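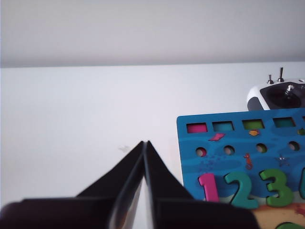

Os números que se podem segurar na mão
Páginas para os mais novos, Centro Educativo Rireleo

Um número é uma ideia. Podemos pensar no número três sem ver nada à nossa frente, e o três que imaginamos serve tanto para três maçãs como para três comboios ou três espirros. Para aprender uma ideia, porém, ajuda muito ter alguma coisa em que tocar. Por esse motivo existem tabuleiros de encaixe em que os números são peças de madeira, com cor e com um lugar próprio onde ficam guardados.

Nesta página, o Centro Educativo Rireleo explica para que servem esses tabuleiros, como se usam e o que se pode aprender com eles. O texto destina-se a crianças que já sabem ler e pode também ser lido em voz alta às mais pequenas.

Algarismo e número são a mesma coisa?

As duas palavras são muitas vezes usadas como se quisessem dizer o mesmo, mas há uma diferença. O número é a quantidade. O algarismo é o sinal com que a escrevemos. Há dez algarismos: 0, 1, 2, 3, 4, 5, 6, 7, 8 e 9. Com eles escrevem-se todos os números, tal como com as letras do alfabeto se escrevem todas as palavras.

Quando chegamos ao dez, já não temos um sinal novo. Usamos dois algarismos, o 1 e o 0, lado a lado. Se pusermos o 5 antes do 0, escrevemos 50. No número 138 há três algarismos: o 1 vale uma centena, o 3 vale três dezenas e o 8 vale oito unidades. Se trocarmos a ordem, o número muda. Experimenta escrever num papel 138, 183 e 831 e descobre qual é o maior.

Com o 3427 acontece a mesma coisa, agora com quatro algarismos. O 3 que está no princípio vale três milhares. O 7 que está no fim vale apenas sete unidades, embora o sinal 7, sozinho, represente mais do que o sinal 3. O lugar conta.

O que é um encaixe?

Um encaixe é um espaço aberto numa superfície, feito para receber uma peça. Alguns são simples: um buraco redondo aceita uma peça redonda, seja qual for o lado para que esteja virada. Outros são mais exigentes. Um retângulo pode entrar de duas maneiras, se lhe dermos meia volta. Um quadrado pode entrar de quatro. Um triângulo com os lados todos iguais pode entrar de três.

Os algarismos são formas mais difíceis, com curvas, pontas e, por vezes, um buraco no meio. O 6 e o 9 merecem atenção especial. Quem rodar um 6 meia volta verá um sinal muito parecido com um 9, e por isso estas duas peças são frequentemente trocadas. O 2 e o 5 também causam alguma confusão a quem está a começar.

As mãos aprendem com os olhos, e os olhos aprendem com as mãos. Antes de colocar uma peça, passa o dedo pela borda. Sente onde a linha é direita e onde faz curva. Depois passa o dedo pela borda do encaixe. Se os dois caminhos forem iguais, a peça pertence àquele lugar.

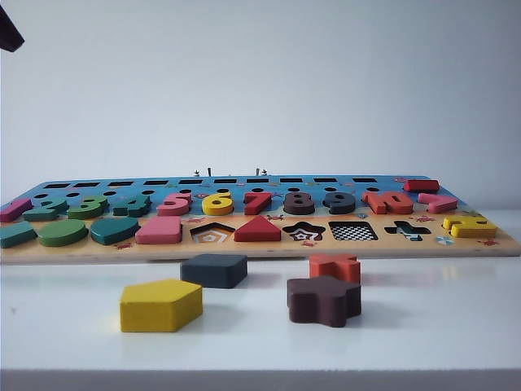

Uma leitora desta página perguntou se é errado começar pelo dez e andar para trás, pois em casa dela o tabuleiro é sempre preenchido dessa maneira. Não é errado. Contar de trás para a frente é um exercício excelente e prepara as crianças para a subtração, que consiste em tirar uma quantidade a outra. A mesma leitora acrescentou que o mais difícil é passar do oito para o sete sem hesitar. Recomendamos que se diga cada número em voz alta no momento em que a peça toca no tabuleiro.

As cores ajudam ou atrapalham?

As cores tornam as peças mais fáceis de distinguir. Uma criança pode lembrar-se de que o seis é amarelo e o sete é vermelho antes mesmo de conhecer bem os sinais. Convém, no entanto, saber que a cor não faz parte do número. Noutro tabuleiro, o seis pode ter uma cor diferente e continua a valer seis. Também pode acontecer que duas peças tenham cores muito parecidas. Nesse caso, é preciso olhar para a forma.

O que se pode fazer com as formas geométricas?

Muitos tabuleiros trazem, além dos números, uma fila de formas geométricas. Podem ser usadas para aprender os nomes das figuras e para contar lados. Um triângulo tem três lados e três cantos. Um quadrado tem quatro lados, todos do mesmo comprimento. O círculo não tem cantos, e quem passar o dedo à volta dele pode continuar sem nunca chegar ao fim.

Aos cantos das figuras os matemáticos chamam vértices. É uma palavra que vale a pena guardar, pois voltará a aparecer na escola durante muitos anos.

Três atividades para fazer à mesa

A primeira chama-se O número escondido. Um jogador fecha os olhos. O outro retira um número da fila e esconde-o debaixo da mão. O primeiro abre os olhos, lê a fila em voz alta e diz qual é o número que falta. Quando o jogo se tornar fácil, podem esconder-se duas peças.

A segunda chama-se Os vizinhos. Escolhe-se um número e dizem-se os seus vizinhos, ou seja, o que vem antes e o que vem depois. Os vizinhos do 4 são o 3 e o 5. Quais são os vizinhos do 9? E quais serão os de 1000? Para responder a esta última pergunta já não basta o tabuleiro. Será necessário pensar ou usar papel e lápis. (Os vizinhos são 999 e 1001.)

A terceira chama-se Amigos do dez. Procuram-se dois números que, juntos, formem dez. O 1 junta-se ao 9, o 2 junta-se ao 8, o 3 junta-se ao 7 e o 4 junta-se ao 6. O 5 precisaria de outro 5, e num tabuleiro com uma só peça de cada número fica sem par.

Cuidados com as peças

O tabuleiro deve ser usado numa superfície plana e com espaço livre à volta. As peças que não entram com facilidade não devem ser forçadas. Se uma peça ficar inclinada, retira-se e tenta-se novamente com calma. A madeira pintada limpa-se com um pano macio, ligeiramente húmido, e seca-se logo a seguir. Não deve ficar dentro de água.

As peças pequenas têm de permanecer longe de bebés e de crianças que ainda levam objetos à boca. Se houver irmãos mais novos em casa, pede a um adulto que te ajude a escolher o lugar onde o jogo ficará guardado.

No fim da brincadeira, volta a colocar os números por ordem. Se algum encaixe ficar vazio, procura a peça antes de arrumar o tabuleiro. As peças perdidas aparecem muitas vezes debaixo da mesa ou entre as almofadas.

Palavras desta página

Algarismo: sinal usado para escrever números.
Dezena: conjunto de dez unidades.
Centena: conjunto de cem unidades.
Encaixe: espaço com a forma certa para receber uma peça.
Vértice: ponto onde se encontram dois lados de uma figura.

A ficha de atividades que acompanha este texto pode ser pedida na Biblioteca Flemer, na secção infantil, a partir de abril.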